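A Wednesday at the orange table

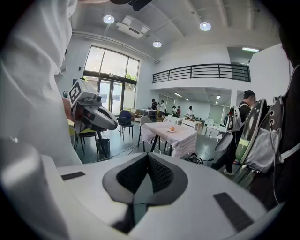
I've been meaning to write about our demonstration days for ages, and as I've just had two of them back to back and my forearms are still complaining, tonight seems like the night. For anyone new to this blog, I spend a good part of my working life picking things up and putting them down again, with a gripper in my hand, so that a learning system called Grinevow can have a go at doing the same. My favourite setup lately is a square table with a white-and-pink patterned cloth on it and one orange on a small white plate, which doesn't look like much of a day's work until you've tried to do it properly a few hundred times over.

The task sheet says "move orange, return orange" and leaves it at that. When we started on it I did every single one the same way, a nice tidy approach from the right, close, lift, across, down. I was so pleased with myself! Then we trained on the first 800 and the policy would only go for the orange if it was sitting exactly where I like to put it. Shift the plate a hand's width toward the window and it reached for a patch of tablecloth with tremendous confidence. I had taught it my own habits, basically, and very little about oranges.

So now I try to be a bit less tidy. I come in from the left some of the time, I start from higher up, I put the plate near a corner or turn myself around the other side of the table altogether (which means learning to work with the daylight in my face). I do some slow and some at the speed I'd use in my own kitchen. The one thing I won't do is fumble on purpose. We tried that at the old place, on the theory that recoveries are good for it, and a faked fumble looks nothing like a real one when you play it back. If I bobble the fruit by accident I carry on, fix it, and leave that one in.

The patterned cloth was my idea, I'll have you know. We had done weeks on bare tabletops at Medero and everything looked lovely in the results, and then the first bit of colour under the plate threw it completely. Now we rotate through whatever linens people bring from home. There's a tea towel with lorikeets on it that I'm told has become a favourite with the labelling crew at Bellis, who have to watch all of this after us and deserve something cheerful.

Speaking of labelling, the current batch came back at 1693 usable out of a target of 3000, so we're past halfway. Most of the rejects were mine from one long afternoon when I kept starting the next go before I'd finished the last. You get into a rhythm and your hand is off toward the plate before your brain has properly let go. I've taken to putting the gripper down by my side and having one full breath between goes, and the reject pile has shrunk quite a bit. It costs me roughly an hour over the day and I don't begrudge it.

A few practical things, for those of you who wrote in after the Zodstead post. Wear shoes you can stand in all day. Bring more fruit than you think you'll need, as an orange that's been squeezed all morning goes soft on one side and starts to behave differently in the fingers. We eat the retired ones at smoko, peel and all if you're my sort of person (I'm joking, mostly). Swap hands if your setup allows it, and swap tasks before you get bored - your boredom goes straight into the data and then you have to look at it for months.

Next week I'm told we move on to mugs, with handles facing every which way. I've got a box of odd ones in the garage, chipped and otherwise, and I'll be digging those out on the weekend.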